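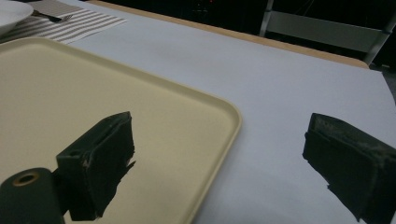
Cornthorpe, October 31, 2024

Start with the tray. Cream plastic, rounded corners, low rim. Ask the room who has one at home, then ask who uses it for what they bought it for.

Organising books say a tray makes a table tidy. I doubt it. Mine gave the clutter a border, and by January the post had climbed over it.

Paper on the table: I do rate this one. Cheap, white, you bin it after. (Pause for the Wivard lot to grumble about waste.)

Slide 3. The survey – 621 replies, all from people who had just bought a tray. Let that sink in. 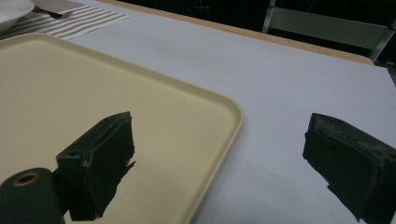 Efua Asamoah wrote back after the last talk that I was being unfair, that her tray by the door has held her keys for three years and she hasn't lost them once. Read it out in full. Then ask whether a hook would have done the same.

Skip the storage box bit if we're running late. Questions, then tea.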